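Dikitz Brings Its Small Table Set to Curnton Stores in September

CURNTON. Dikitz, the maker of simple goods for the home table, announced today that its small table set will be sold in Curnton from September. The set is called Wumbei. It is made for people who eat, drink tea and work at one and the same table, and who have to clear this table several times in a day.

The Wumbei set has a striped woven placemat, a white cup with its saucer, a metal spoon and a small wire basket for the long thin things which usually roll away: sticks, straws, rulers, pencils. All the parts can be bought together or one by one. The first delivery to Curnton will be 1,000 sets.

The idea of the set came from a simple observation. In many small homes the table has no fixed purpose. In the morning it is for breakfast, later for homework or letters, and in the evening again for a meal. Each change means that somebody must pick up many little objects and find a place for them. Our designers wished that this place would be on the table already, and that it would look good also when it is full.

The placemat marks the side for drinking and eating. The cup stands on its saucer, the spoon stays in the cup, and the rest of the table is free. The basket is low and open on top, so a long stick can lean in it and be taken out with one hand.

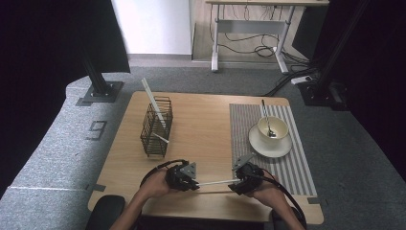
Why a basket of wire, when a plain box would hold the same things, was the first point raised by one reader of our newsletter, who wrote that thin rods always find their way through a mesh and that she would like a solid bottom. We have passed this remark to the design team. A flat liner for the basket is now being prepared and will be offered separately.

For the table itself we recommend nothing special. The set was planned with light wood in mind, and the gray of the placemat was chosen to be calm next to a lively grain. It can be used equally on a dark or a painted table. The stripes are thin and run in one direction, and they help to lay the mat straight along the edge.

Cleaning was an important subject during the development. The placemat is wiped with a damp cloth and then laid flat to dry. It should not be folded, as a fold stays visible for a long time in the weave. For storage it can be rolled with the stripes along the roll. The cup and the saucer may go in the dishwasher.
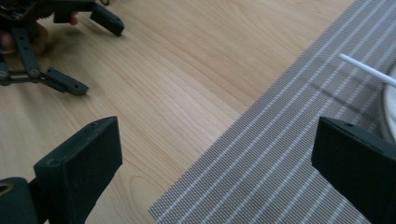
The second point in the care of the mat concerns heat. A warm cup on a saucer makes no harm to it, but a pot directly from the stove should stand on something else. Customers who already own a placemat from our earlier series will find that the new one is a little stiffer. This is intended, because the softer mats had corners that turned up after some months of use.

The set is packed in one carton, without plastic bags. The cup is held by a paper ring and the saucer lies under it. The placemat goes around the inside wall of the carton, where it also protects the other parts on the way. The basket is filled with the spoon and with a printed sheet which shows 2 ways to arrange the table, for a right-handed and for a left-handed person.

Sales in Curnton will be handled by Riltell, our partner for the region. Riltell will show the set on laid tables in its stores, and visitors are invited to move the things and try their own order. Orders received before noon leave the warehouse in 48 hours.

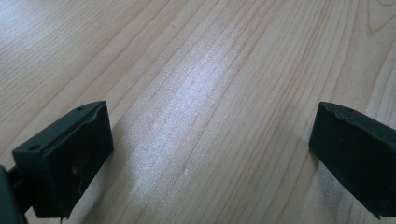
Can the placemat be bought in a larger size for a family table?
At the moment there is one size only, and for a long table we suggest one mat for each person.

The full set will cost 40 dollars. Single parts will be priced in the stores, and spare cups and saucers will stay available after the first delivery is sold.

About Dikitz
Dikitz designs and sells tableware, mats and small storage for the home. Samples of the Wumbei set for the press can be requested from the Dikitz press office, and questions about sales in Curnton should be sent to Riltell.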